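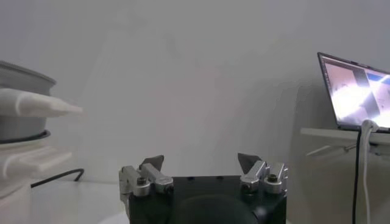 Sirkudell, appli de budget, testée quatre mois
Par Riku Ikeda, 25 nov. 2021

Installée en juillet, au retour des vacances, compte à sec. Je voulais savoir où passaient mes sous. Avant j'avais un tableur, abandonné deux fois.

Installation rapide. Deux banques reconnues du premier coup, la troisième (Kurnitz, compte joint) a demandé trois essais et un mail au support. Réponse le lendemain, correcte. Import de 982 opérations d'un bloc, et là, premier souci : les catégories. Le péage rangé en « loisirs ». Ma mutuelle en « cadeaux ». J'ai passé une soirée entière à recaser tout ça, pas drôle. L'appli apprend après, mais lentement, et elle oublie dès que le libellé change d'un chiffre.

Ce qui marche bien : les enveloppes. On met un montant par poste, ça descend au fil du mois, une barre orange quand il reste peu. Tout bête. Chez moi c'est le poste repas dehors qui a pris une claque. Environ 684 euros en août, je croyais être à la moitié. Depuis j'ai baissé, pas autant que prévu.

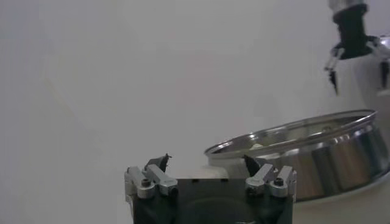

Les objectifs aussi, pas mal. J'ai mis 4 000 euros pour changer la chaudière, l'appli calcule le virement à faire chaque mois et décale la date si on saute une fois. Pas de morale, pas de notification culpabilisante, merci. Par contre impossible d'avoir deux objectifs sur le même livret. Chez Nevari c'était possible, et gratuit, dommage que le reste soit illisible sur téléphone.

Le prix : 40 euros par an. Ça passe, sans plus. La version gratuite est limité à un seul compte, donc inutile pour un couple. Export CSV réservé aux payants, ça je trouve mesquin, ce sont mes données quand même.

Autres trucs en vrac :
- graphiques jolis mais lents à s'ouvrir
- pas de mode hors ligne
- paiements en plusieurs fois mal gérés, tout compté le premier mois
- recherche très bonne, même par montant

Un mot sur Yüksel, que ma sœur utilise. Plus complet, prévisions sur un an, placements suivis. Mais il faut aimer les réglages, moi j'ai laché au bout d'une semaine.

Bref je garde Sirkudell jusqu'au renouvellement. Note : 3,5 sur 5. Un point de plus s'ils réparent les catégories.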